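Iltance opens bookings for tableware handling trials
2024-02-25 | By Josiane Baudry
6 shares | 2 comments

Iltance has begun taking bookings for Hukow, a trial service for kitchen operators who want to know whether a two-armed robot can handle their own tableware before they commit to a cell. Customers ship a set of dishes, cups and utensils. The company sets them out on a bench, runs the arms by remote control and returns the recordings with a written report.

A standard booking covers 48 attempts per task and costs $800, freight excluded. Bowls and plates are the base task. Utensils are charged as a separate task – thin, flat items call for a different grip.
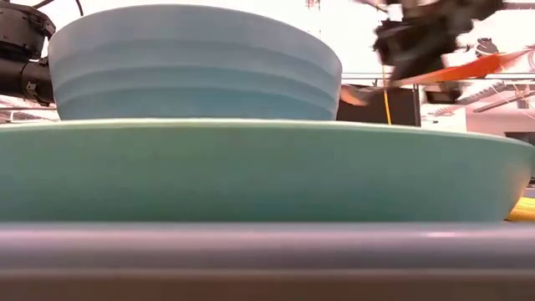

Eetu Juntunen commented that the price is fair for a single site, but that a report on clean, dry plastic would tell him little about a dish return at the end of lunch service. He would pay more for a run with wet stoneware.

Iltance lists wet handling as an option from April. Ceramic and glass are accepted now at the customer's risk. Items heavier than the arm's rated payload are sent back untested, and the fee for that task is credited.

The report gives a grasp result for each attempt, the time taken and a short note on every drop. Gilles Joly, writing for Iltance in the booking guide, advises customers to send worn pieces along with new ones, as scratched rims can change the friction at the fingertips.
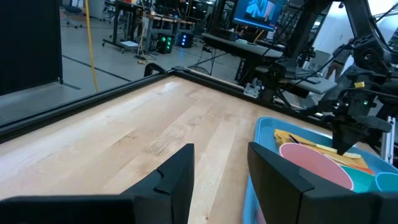
Recordings are supplied as one file per camera with a shared clock, so that a wrist view can be lined up against a fixed view of the same attempt. Joint positions come in a separate table. Customers own the data and may pass it to another integrator, a point on which the competing Direx package is more restrictive.

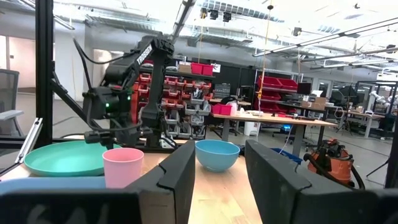 Colour is the other variable the guide covers. Iltance asks for at least two colours of each item where the customer has them, as contrast with the bench top affects how reliably a rim is located. Pastel items such as the pale pink plastic cup and light blue bowl on the light wooden table are the sort of set it will accept without further questions. Clear items need prior approval.

Turnaround is 31 days from receipt of goods. Return freight is booked by the customer, and unclaimed tableware is recycled.

Contact the newsdesk | © 2024 Rey Automation Bulletin | Back to top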